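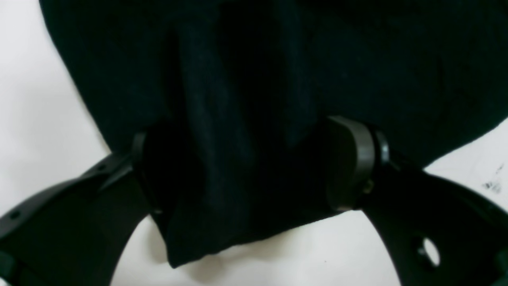
Clernonik Match Ball, Size 5 (Club Grade)

Print this page | E-mail to a friend

Price: $14 each. Bag of 11 on request, ask for the team rate.

Back in stock as of 11 March 2020. Went fast last time. If your club ordered and got the "sold out" note, please order again, we don't keep the old orders.

Quick facts

Size 5, full match weight. 32 panels, machine stitched. Butyl bladder. Textured cover, white with green panels. Ships flat, NOT inflated. Needle not included (sold seperately, see list at the bottom).

Who it's for

Amateur and youth sides, 12 and up. Sunday leagues, school teams, five-a-side on a big pitch if you must. Not a futsal ball. Too lively for indoors, we get that question every week. For under-12s get the size 4, same ball, smaller.

How it plays

Firm off the foot. Holds a line on long passes. A bit hard on the head for the first couple of sessions, then it settles. On dry laterite pitches the cover scuffs but the stitching holds up fine. On artificial turf it lasts longer. Wet grass, no complaints so far, it doesn't soak up much and get heavy like the old Ellport trainer used to.

Kwame Atinga has had his back four heading these since July and says the bounce is the same on ball one as on ball ten. Which was the trouble with the last batch. Different supplier now. 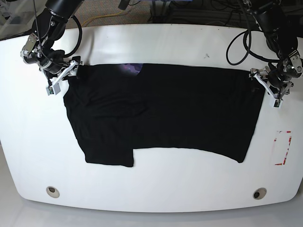 Pressure is where most people go wrong. Look at the print next to the valve and stay inside it. Pump to the low end, play ten minutes, check again. A ball left in a hot car goes up on its own, so let some air out before you drive. Put a drop of glycerine or silicone oil on the needle before it goes in. Dry needles tear valves and a torn valve is not covered.

Stock

First shipment was 2,637 balls. This one is 3,573. Size 4 comes in the same cartons so the split moves a little from week to week. If the size you want isn't in the drop-down, call, there may be some in the back.

Delivery

Abubakari and nearby: next working day if ordered before noon. Nullaso: two days. Everywhere else by bus parcel, you pay the station fee on pickup. Clubs can collect from the shop, bring the order number and something to carry them in. The balls come loose in the carton and the cartons stay with us.

Guarantee

Stitching and shape, 14 weeks from the date on the receipt. If it goes egg shaped, bring it in. We swap, no cash back. Dog bites, thorns, nails, barbed wire: no. Keep the reciept.

Care

Wipe with a damp cloth. No detergent. Don't dry it on a tin roof. Off season, let it down to half and keep it in the shade. Don't sit on it at half time, that's how they lose shape and we can tell.

Team orders

One club per form. Name or crest printing on the panels is extra and adds a week. Send the crest as a clean file, not a photo of a badge. One color only on the green panels. Ask for Bianka Hegyi on the team desk. Payment before printing, no exceptions this season.

Customer comments 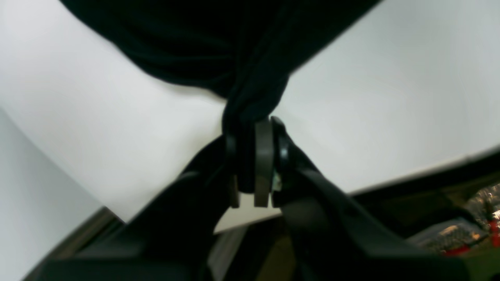 Philomena Darko: We took 11 for the girls' side. Good ball for the money. Two needed air again after a week, the rest have been fine. Would like an all white one for evening games, the green gets lost when the light goes.

Ebuka Anozie: Better than the last ones. Is the size 4 the same cover? My keeper says the 5 is easier to grip with gloves.

Reply from the shop: Same cover on both, yes. All white is on the list for the next shipment, no date yet.

Afia Abugri: Crest came out sharp but it did take the full week, so order early if you have a cup game.

Related items

Clernonik Training Ball, Size 4
Clernonik Futsal Ball, low bounce
Double action hand pump
Needles, pack of three
Ball net, holds 11
Corner flags, set of four
Goalkeeper gloves, junior and adult

Contact us | Copyright Clernonik Sports, Abubakari | Back to top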